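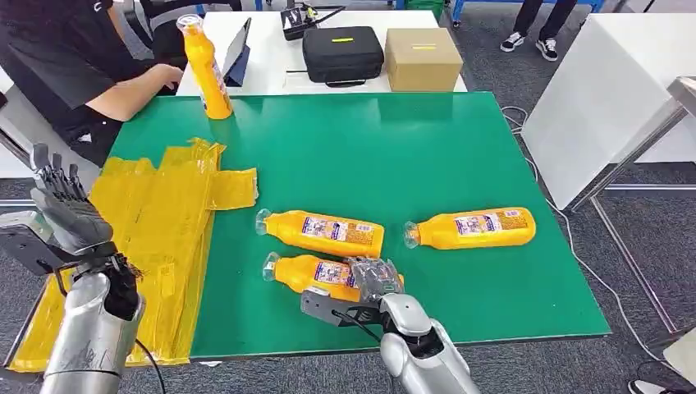

Yellow bottles with wraparound labels, on their sides, clear caps to the left.

Platance packaging list
Subject: Re: label edge lift after cold storage
From: Milagros Arrieta
Date: 7 Mar 2025

Benito Aguirre wrote:
> We run paper-faced Fakden stock with the standard Orkar adhesive on
> squeeze bottles, Husar applicator, single wipe-down brush. Labels look
> fine off the line. After 20 days in the cooler the overlap seam starts
> to lift on part of the lot, always at the top corner first. Out of a
> lot of 600 I pulled 324 that I would not ship. Same roll, same
> settings as August, when we had no trouble at all. I have already
> raised the brush pressure and it made no difference. Is this the
> adhesive or am I doing something wrong at the applicator?

Benito,

More than half the lot is too many for a brush problem. A worn or badly set brush usually gives you bubbles in the middle of the panel as well, and you don't mention any.

Check bottle surface temperature at the point of application. You compare with August, and I suspect the empties are stored in an unheated space. The adhesive has a minimum application temperature, and it applies to the bottle wall, the label and the room. A pallet brought in from the cold in the morning can take most of the day to warm through, and the middle layers take longest. Put a contact probe on a bottle from the center of the pallet. An infrared gun is less reliable on shiny plastic.

If the temperature is all right, look at the overlap. On a full wrap the seam is label on label, so the adhesive is bonding to the face stock or its varnish and the bottle wall has no part in it. Some varnishes release quite well. Ask Fakden whether the roll has a varnish-free strip at the trailing edge, and how wide it is. I would want 5 mm at least. "Same roll" may also mean same part number – please check the lot code on the core.

The top corner going first suggests taper. If the bottle narrows even slightly toward the shoulder, a straight-cut label stands away from the wall at the top and the corner is under tension from the start. More brush pressure will not cure that. Either drop the label a little or have the die recut with a slight arc.

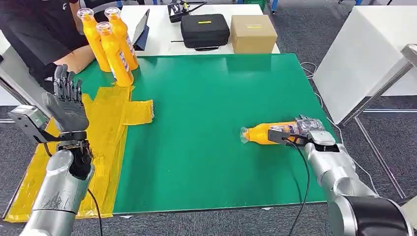
Orange-yellow bottle with blue and white on the label, clear plastic wrap bunched at the rear end.

For a quick test, label one tray of bottles that have stood overnight in a warm room and one tray straight from storage. Leave both at room temperature for a full day before they go in the cooler. The bond is still building during that time, and chilling it early stops the process. Mark the trays and change nothing else on the Husar between them.

I would not reorder adhesive until you have that result. The freezer-grade Orkar is stiffer to unwind and you would need to reset the web tension.

Please post the lot code and the probe readings to the list when you have them.

Milagros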